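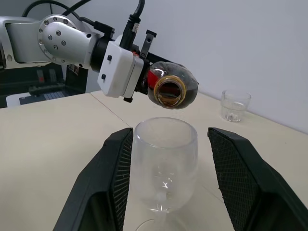
Re: [makori-users] right gripper says "closed" when it's open

Kimutai Muli wrote:

> We're getting this in Prukville too, on the older controller. The gripper
> status comes back closed, the sequencer believes it, and the other arm
> goes ahead and does its half. I put it down to a bad cable and swapped
> the cable. It is now a very good cable and the fault is the same.
> Does anybody have a log with both arms in it? Ours only keeps the
> left one, for reasons lost to history.
> Kimutai

Kimutai, I have a log with both arms in it. I also have a tabletop that smells like cola, so you could say I've been thorough.

The job is the two-arm pour. Left arm brings the bottle over, right arm closes on the wine glass and steadies it, then left tips. The right arm is supposed to report a grip before the left is allowed to move its wrist past level. Our Meler sequencer takes this rule very seriously. It just doesn't check who's telling it.

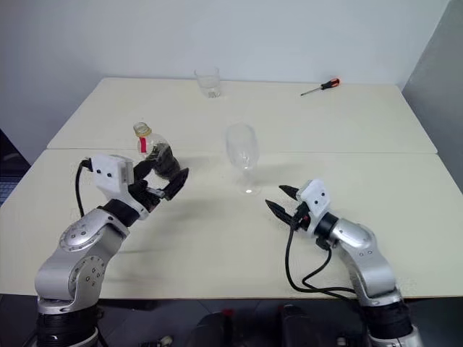
Left gripper on the bottle, right gripper open beside the glass.

On run 244 the right gripper got as far as the glass, stopped with its fingers wide apart, and announced that it had a firm hold. The left arm took its colleague's word for it and started to pour. Mercy Gachanja hit the stop, the left arm froze tilted, and the glass stayed up mostly out of politeness. She got a wet sleeve.

I went back through the log that evening with a coffee and a bad attitude. The status message is stamped when it's sent and never when the fingers were measured, so you can be handed an old "closed" with a brand new time on it. The sequencer throws out anything older than 200 ms. Ours was 400 ms old and dressed up as fresh.

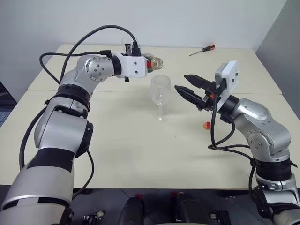

What makes it worse is the retry. If the close command gets no answer, the driver sends it again, and while it waits it repeats the last status it had. The last status it had was from the previous run, when the gripper really was holding the glass. You can power cycle the arm and it goes away, which explains how we all "fixed" it last July.

And yes, the stop button worked. I'd still like it to be the second line of defense. At the moment it's Mercy.

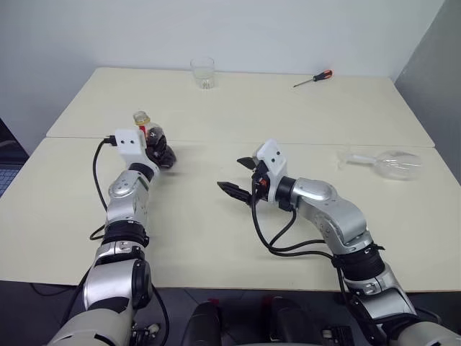 What I'd do until there's a patch

1. Clear the gripper status at the start of every run. One line in the setup script; I'll send it to anyone who asks.
2. Check finger width as well as the status flag. If the width says open, believe the width.
3. Turn the driver retry off. You'll get more aborted runs. We had 12 in one afternoon and I enjoyed every one of them.
4. Rehearse with the cap on. I know, I know.

Sandra Rowbotham at Gendulgate has the driver source and says the timestamp is easy to move but that something else depends on it being wrong. She's looking for the something else.

Kimutai, if you can grab the raw status from your right arm – even a few runs – please post it. I'd like to know if the older controller does the retry the same way or has found its own way to lie.

Faith Makokha

Shares: 12 | Comments (3)

Mwanahawa Laizer
Clearing the status helped here, thanks. Careful with the width check if your glass has a thin stem, our threshold called it "open" and refused to do anything for an hour.

Kimutai Muli
Will post logs tomorrow. Does anyone want a very good cable?

Mercy Gachanja
It was the whole sleeve.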